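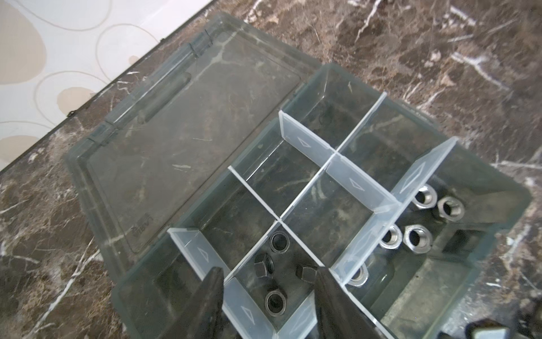

6 min read

Small parts, small arms: the rules we work to (and the questions I keep getting about them)

I look after the small-parts guidelines at Irneck, which mostly means I wrote them, I fiddle with them, and I get the emails when they annoy somebody. The same things come up again and again, so I've put the answers on one page. Nuts, bolts, washers, wing nuts, anything that goes in a divided box and would vanish under a fridge if you dropped it. If you're after the rules for boxes and bottles, those live on the Dermont page and they're quite different.

Last tidied up in November.

Do these rules apply to me if my arm is only a little one?

Yes please! I get this one more than any other. A light arm moving slowly won't do much to you, I agree, but the tips of the fingers are narrow and all the squeeze goes through them. It's the pinch I worry about far more than the swing. So the hand rule is the same for everybody: if the arm is powered, your fingers stay out of the box. Stop it, wait until it has settled, then reach in.

A stop button you can hit without looking is part of the same rule. On the keyboard doesn't count. I've tried finding the space bar in a hurry and I got the volume instead.

How fast can it go?

Our limit is 80 millimetres a second whenever the fingers are lower than the rim of the box, and you can set your own above that, within reason. People find 80 painfully slow for the first morning and then stop noticing. The dividers in most organiser boxes are thin and only slotted in, and a finger that clips one at speed will flick the whole strip out, with whatever was leaning on it. Then you've got two kinds of nut in one compartment and a cross person.

What's the rule on picking from a heap?

Take from the edge of the pile first and work in. Go for something that has clear space on both sides for the fingers, even if it isn't the type you fancied next. Don't dig! If the only thing you can reach is wedged under a bolt, nudge the pile open with closed fingers, back off, look again, and pick on the second visit.

A nudge is allowed up to three times in a row. After that a person stops the arm and spreads the pile by hand. I know that feels like cheating, and a few people at Wumbei told me so quite firmly, but a stubborn heap can eat half an afternoon and you learn nothing from nudge number nineteen that you hadn't learned from number three.

Should the box be full or empty at the start?

Either, but write down which. I'd say starting with a few parts already in is more useful, it's how boxes are in real life. What we don't allow is a mixed compartment at the start without a note saying it's mixed. Otherwise someone comes along later, sees two sorts of fastener together, and blames the arm for it.

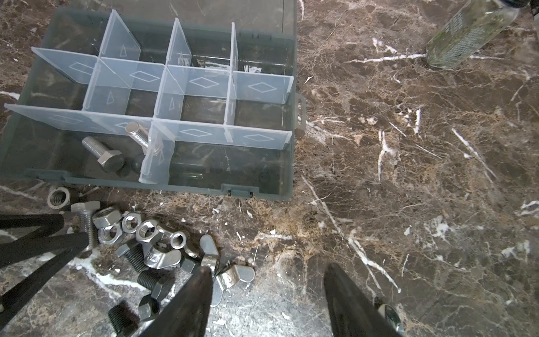 Kerensa Oldacre

Why do wing nuts get their own section?

They're a pain, that's why – and I say that with some affection. A plain hex nut has flat sides that come in pairs, so nearly any way you approach it you'll find two faces to hold. A wing nut lies however it likes. Grab it by both wings and it can spin. Grab it by one wing and it hangs off the fingers at a silly angle, and you've got to place it at that angle too.

Our rule is one wing or the barrel, never across both wings. Pick whichever you can see best, close gently, lift a tiny bit and check it hasn't turned. If it has turned, put it down where it came from. Please don't try to correct it in the air over the box. I've watched so many of them go into the wrong compartment that way, and fishing a wing nut out from beside a divider is worse than picking it up off the table in the first place.

How hard should the fingers close?

As softly as still works. Steel doesn't care how hard you squeeze it, but polished steel is slippery and if the fingers meet it slightly off square, more force just shoots it out sideways like a wet pip. Start at the lowest setting, go up one notch at a time, and stop at the first setting that survives the lift. Then leave it there for that type of part. You'll probably want a different number for bolts.

Can I sort different sizes in one go?

You can, up to a point. We cap a run at 27 parts, all types added together, and that's purely so a person can check the result by eye without losing the will to live. Before I put the cap in, somebody did a tray of hundreds and signed it off as correct, and I don't believe for one second that it got checked.

Do each type together if your pile lets you. If it doesn't, take them as they come and say so in the notes.

What goes in the notes?

Less than you fear. Which parts, which compartment each type was meant for, finger setting, speed, and every time a person touched anything. That last one matters most to me. A run where someone reached in twice is a perfectly good run, as long as it says so. A run where someone reached in twice and kept quiet about it has to go in the bin if I find out, and it spoils the ones next to it, as I then don't know what else was left off.

Put the drops in as well. A drop is anything that leaves the fingers before you meant it to, even if it happens to land in the right place. (I've had long arguments about lucky drops. They're drops.)

How close to the box should the pile be?

Nearer than people put it, generally. A short carry means less time for a part to slip, and if it does slip it lands back on the pile. But leave a gap in front of the box that's wide enough for the fingers to come down beside a part without rubbing the wall. If the pile is right up against the lip you'll end up scraping plastic on every other pick, and see-through boxes go cloudy very quickly once you start doing that.
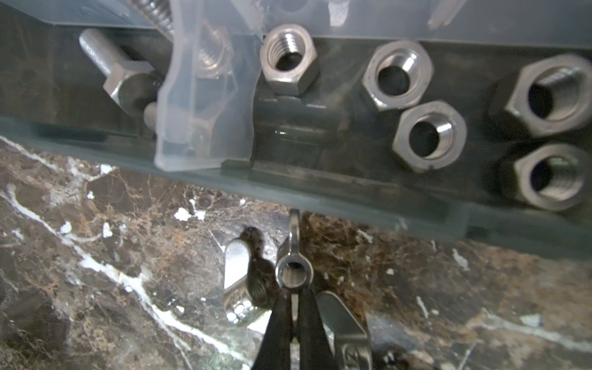

The lip also deserves a bit of respect on the way over. Lift clear, move across, then come down – three separate moves, even if your software will happily blend them into one lovely curve. The curve looks much nicer and it's the one that catches a bolt head on the front wall. We ask for 16 millimetres of daylight between the lowest bit of the part and the lip. Measure from the part, please! Measuring from the fingertips forgets the length of whatever is dangling off them.

Is it a problem if the box is see-through?

It can be. Tinted plastic shows you the table through the floor of the box, and any pattern on the table shows up as well, so your camera may think there's something in a compartment when there isn't. Frosted dividers do the opposite and hide half a nut. I'm happy for people to use these boxes (they're cheap, and everyone has one), but check compartments from more than one angle before you call them done. If a nut is only half visible behind a divider it still counts as being in there.

Shiny parts on a busy surface are hard going too. I don't make a plain mat compulsory. Plenty of you work on kitchen-type surfaces with all sorts going on in them and get on fine. Just don't swap surface halfway through a set.

Other bits and bobs on the table: allowed?

Allowed if they're out of reach of the arm at full stretch, or if they're meant to be part of the job. Glass is the one I'm strict about. Lying down or standing up, keep it well back from where the arm travels and write it in the notes so the next person knows it was there.

Who can run the arm?

Anyone who's done the short practice session and has had someone sit with them for their first few runs. There's no exam. You do need to be able to stop the arm without thinking, and I will come up behind you and say "stop" at an inconvenient moment to see whether you can.

You also can't leave it running and go for a cuppa. Not even a quick one. If you leave the table, the power goes off.

Do these rules replace my own risk assessment?

No, and please don't let anyone tell you they do. These are our habits for one sort of job. Your building, your arm and your people are your own business and you'll need your own assessment on paper, done by somebody who has stood in front of the thing. If ours and yours disagree, go with whichever is more careful.

Can I suggest a change?

Yes, lots of these came from other people. The three-nudge limit was much lower until the Nakdale lot sent in their notes and talked me round. Tell me which rule, what you were picking, and what went wrong with it. I go through suggestions in one batch when I've got a quiet patch, so if you hear nothing for a while I haven't forgotten you, I'm probably arguing about lucky drops again.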